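4. Gripper width estimation

The trajectory from the tracking software gives the position of the hand-held gripper, but says nothing on how far open the fingers are. For this we used the square markers on the fingers. The module is part of Runum, our processing tool, and runs on each recording after the lens correction step.

For every image the detector looks for both markers and works out the distance between them. A linear fit turns this into an opening in millimetres. The fit is made once per gripper from a short calibration recording, in which the fingers are opened and closed fully 3 times.

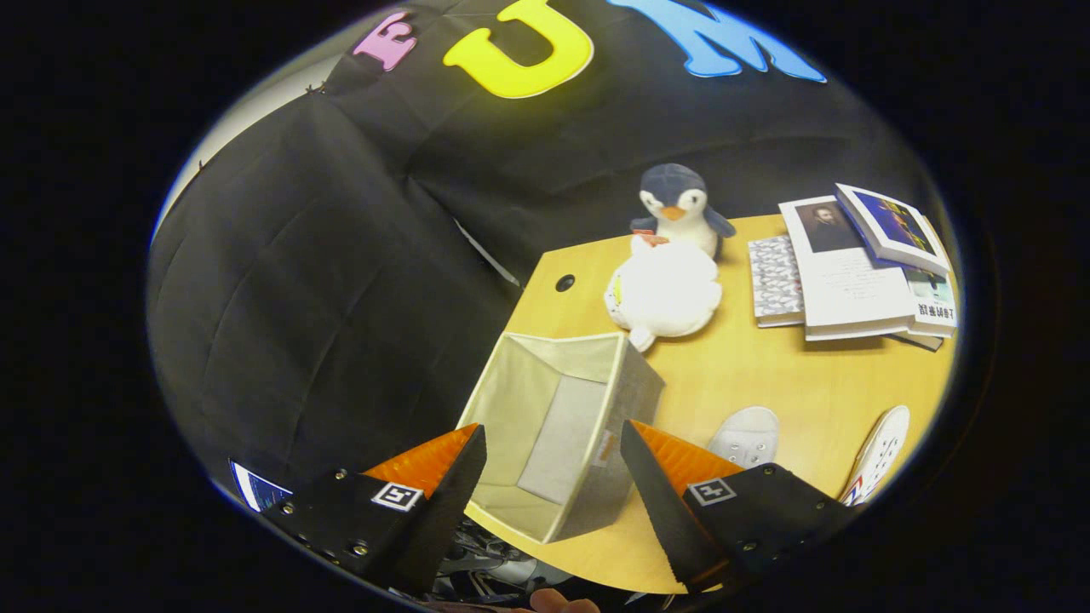
Figure 6. Wrist view from the tidying task, with a marker on each finger and the fabric storage box between them.

Our test recording, Lulwood, has 1499 images. In more than 40 of them one marker was not found, mostly during fast turns of the wrist. The first version wrote a zero in these cases, and the planner read this as a closed gripper. We changed it in two steps. If one marker is missing, the width is taken from the other one, as the fingers move symmetrically. If both are missing, the value is interpolated, but only over gaps of up to 14 images — longer gaps are marked as invalid and that part of the recording is left out of training.

Dark backgrounds caused a separate problem. Automatic exposure brightened the whole image and the white border of the markers ran into the pattern. Fixing the exposure in the Avbridge driver settings helped more than changing the detector threshold, which we had tried first.

The smoothing filter is still applied after interpolation. It delays the closing signal slightly, and we have not yet measured what this does to the grasp timing.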